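Trekero Case Disclosure Register
Product information for public bodies

Product code: TR-2837
Supplier: Erdem Records Systems
Last reviewed: 02/01/2024

Overview

The Trekero Case Disclosure Register is a records system for public health departments, local councils and other bodies that hold personal information and receive requests for it from outside agencies. It records who asked for the information, the legal ground given, who made the decision, and what was released.

The Register does not decide whether a disclosure is lawful. That decision stays with the officer named by the customer. The system makes sure that no record can be released until the decision has been entered and signed.

Who the Register is for

The Register is suited to organizations that answer requests one case at a time. Typical users are health protection teams, housing departments, school districts and licensing offices. It may also be used by an agency that sends requests, in which case the Outgoing Requests module must be enabled at setup.

Customers who exchange information in bulk under a standing agreement should order the Skomer Transfer Module in addition to the Register. The Register alone will not accept a file that contains more than 100 named persons.

Main functions

Request intake
Requests may be entered by staff, received through a secure web form, or scanned from paper. Each request is given a reference number, and an acknowledgment is sent to the requesting body. Requests made by telephone must be entered by the member of staff who took the call before the end of the same working day.

Legal ground
The requesting body must select a legal ground from a list kept by the customer. A request with no ground selected is held in the Incomplete folder and returned after 20 days. The list can be changed only by a user with the Policy Owner role, and earlier versions of the list are kept.

Decision and signature
The deciding officer may approve the request, approve it in part, or refuse it. Written reasons are required in all three cases. Where a request is approved in part, the officer marks the fields to be released, and all other fields are removed from the copy sent out.

Second review
Customers may require a second signature for certain groups of records, such as those concerning children or hospital patients. The second reviewer cannot be the officer who made the first decision.

Notice to the individual
Where the law requires the person concerned to be told, the Register prepares a letter in plain language. The letter may be delayed if the deciding officer records a reason and sets a date for the delay to be looked at again.

Audit log
All actions are entered in a log that cannot be edited. The log can be exported for an inspector, an auditor or an elected oversight body. Names of individuals are hidden in the export unless the inspector has the authority to see them.

Public reporting

The Register produces a quarterly summary that customers may publish. It lists the number of requests received from each type of agency, the grounds relied upon, and the outcomes. Any figure small enough to identify a person is withheld automatically. The April release of the software adds a separate table for requests that were withdrawn before a decision.

Technical requirements

The Register runs in a standard web browser. No software is installed on staff computers. Customers may choose the hosted service or may run the Register on their own servers. Sign-in must be protected by a second step, and shared accounts are not permitted under the license.

Paper scanning requires a document scanner that can save to a network folder. Scanned requests are checked by a member of staff before a reference number is given.

Licensing

The standard license covers 200 named users. Additional users are licensed in groups of 20. Read-only accounts for auditors carry no charge and do not count toward the total. The license term is one year, and notice to end the license must be given in writing.

Data entered in the Register belongs to the customer. At the end of the license, a full copy is returned in an open format and the hosted copy is deleted. A certificate of deletion is issued to the customer's records officer.
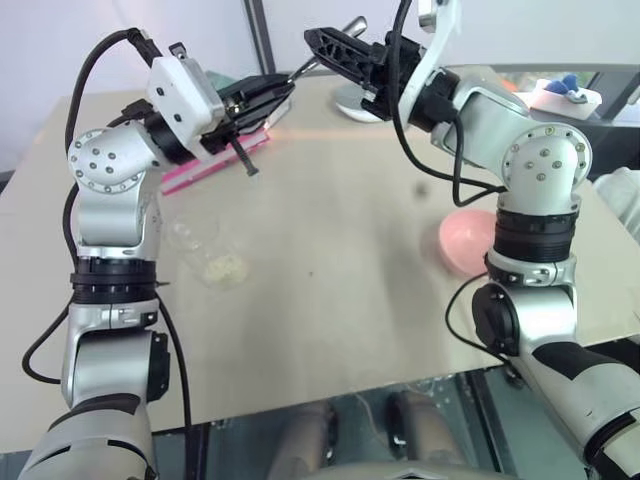

Training and setup

Setup is carried out by Ultwood, the authorized service partner. The work begins with a review of the customer's current forms and written agreements. Existing records may be brought into the Register, provided that each one carries a date and the name of the requesting body.

Training is given in two sessions. The first is for deciding officers and second reviewers and covers the recording of reasons, partial release and delayed notice. The second is for intake staff. Training materials may be copied for use within the customer's organization.

Support

Support requests should include the customer number and the reference number of the case. Personal information about the individual concerned must not be included in a support message. Suspected unauthorized access should be reported through the security form in the administrator menu.

Contacts

Product and licensing: Hüsnü Sarıgül, Public Sector Accounts, Erdem Records Systems
Setup and training: Lautaro Quiroga, Customer Services, Ultwood

Related products

Skomer Transfer Module
Trekero Outgoing Requests
Trekero Retention Schedule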